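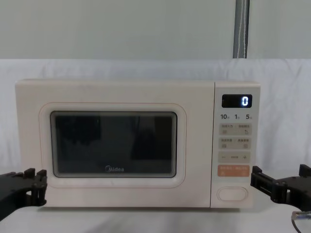

Both grippers at the microwave. The oval button at the bottom right opens the door.

Robot Club: the kitchen project gets going

If you have walked past the club room after hours lately and heard cheering over a microwave door, that was us! The Turen Robotics Club has been at its kitchen project since October and it has easily been the most fun we've had with a pair of arms. I promised Bohumila a short item for the newsletter and, as she will tell you, I am not good at short.

First, the basics for anyone new. Each year the club picks one job that people do without thinking and tries to get a robot to do it. Last year it was folding tea towels (we still have strong feelings about tea towels). This year we are heating up lunch. The robot has to open the microwave, put a bowl inside, shut the door, set a time, start it, and get the bowl out again at the end. Two arms, one ordinary Midea microwave and a white table. Our robot is called Lotia, after a long argument and a vote that Igor still wants recounted.

We teach Lotia by showing it. One of us drives both arms through the whole job while the camera at chest height records everything, and then we do it again, and again, with the bowl a little further left or the microwave turned slightly. Each full run is saved and labelled, and the training program works from the good ones. We have 57 good runs now, which doesn't sound like a lot until you have stood there and done them! Sabina has driven more of them than anyone and has wonderfully steady hands. Dušan has taken over the labelling and has strict rules about what counts as good. If the bowl gets bumped, the run goes in the other folder, and no amount of pleading will change his mind.

The door was our first real problem. On this microwave you push a button low down on the control panel and the door pops open towards you, so there is no handle to pull. We thought that would make life easier. It did and it didn't. Pushing is simple enough, but the right arm has to push firmly in the right spot and then get out of the way smartly, and in our early tries it would press, stay put and block its own door. Now the right arm presses and backs off while the left comes round to swing the door wide. When the two of them get the timing right it is a lovely thing to watch, and yes, we cheer every time.

The control panel is its own adventure. The labels are in Chinese, which led to a very jolly evening with a dictionary and a printed chart that now lives on the club room wall. We use the quick numbers just under the display, 10, 1 and 5, and for this year's task we have settled on the 1. Ulla made us all promise to stop pressing things to see what happens. The buttons are also quite close together for a robot with chunky fingers, so Igor has been designing a slim rubber tip that slides over one finger. Version one fell off. Version two fell off more slowly. Version three is on the printer as I write and he is very hopeful.

We have learnt a surprising amount about backgrounds too. Our first recordings had half the room in view, with people wandering about behind the table, and the trained program got muddled whenever somebody in a bright jumper walked past. Now we hang a plain white cloth behind the microwave and the results have been much better. It could do with an iron. Once the basic job is reliable we will take the cloth down again and see how Lotia copes with a proper messy room, and Sabina has already volunteered her loudest jumper.

So how is it going? At our last session we gave Lotia ten goes on its own, with nobody touching the controls. It opened the door on most of them, and on three it got all the way to pressing start. The bowl was empty, before anyone worries about the carpet. Taking the bowl back out is still the hard part, as the fingers tend to close a bit too high on the rim, so that is what we'll be working on for the next few weeks.

There is something to aim for as well. The club has a place in the Nepia Schools and Clubs Challenge, where teams bring a household task and run it live in front of judges. You get 25 minutes on the floor, including setting up, and the judges are allowed to move one object before you start. That last rule has us all moving bowls about in our sleep. Ulla, who has been with the club since it began in 1992 with a single buggy that followed a line of black tape, says it is the most ambitious thing we have ever entered. She also found the buggy in a cupboard. It still goes, though only to the left.

We'd love more people to come along. You don't need to know any programming, and some of our best drivers had never touched a robot before this winter. We are especially short of people who like making small fiddly parts, and of anyone who can lend us bowls in different shapes and colours – plastic, please, after the incident with Dušan's soup dish. Leave them in the crate by the club room door with your name on the bottom and you will get them back.

The open evening will be at the end of April 2025 and the time will go up on the noticeboard as soon as we have the room confirmed. Come and have a go at driving the arms. Children are very welcome and are usually better at it than we are.

Bohumila is keeping the list for the challenge trip, so see her if you want a seat on the minibus.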